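Finton Home | Projects | Reports | Kamath Lab | Contact

Setting Rules for a Simulated Two-Arm Workcell

Our project began with a simple wish: before anyone let a robot program loose at Flosmont, we wanted a set of house rules that a new student could read over a cup of coffee and follow. We worked in simulation the whole term, and we drafted 16 rules, of which 11 made it into the final list.

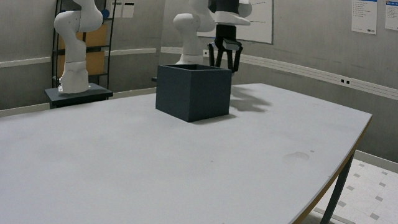 Figure 1. Gripper near the rim of the open box, fingers spread.

Rule 1 is the one we argued over longest (fondly, for the most part). An arm near a container should have its approach written down first, with the clearance to the rim.

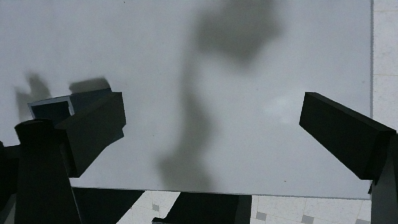 Figure 2. Gripper view over the table, nothing between the fingers.

Rule 4 asks for both a room view and a gripper view in every log, and we grew very attached to it. The box is easy to find from across the room, but from the wrist a finger can hide a good part of it.
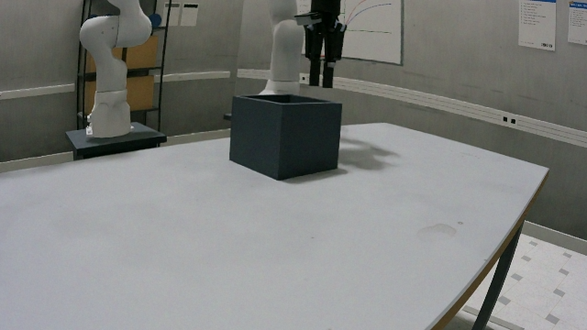 Report and drafting by the Avov student team, Finton, March

Rule 7 covers the table itself. One task object at a time, please, and plenty of clear space on all sides of it. 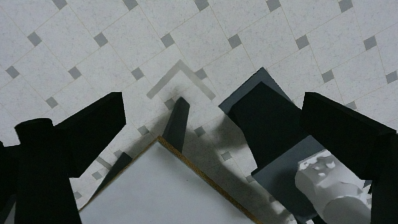
Figure 3. Gripper view with tiled floor and a corner of the white panel.

Rule 9 says that any view taking in floor past the table edge gets a note in the log. We reviewed 123 log entries against the draft, and 29 needed a second reading before we could agree on them, mostly under this rule. We would still like to shorten its wording.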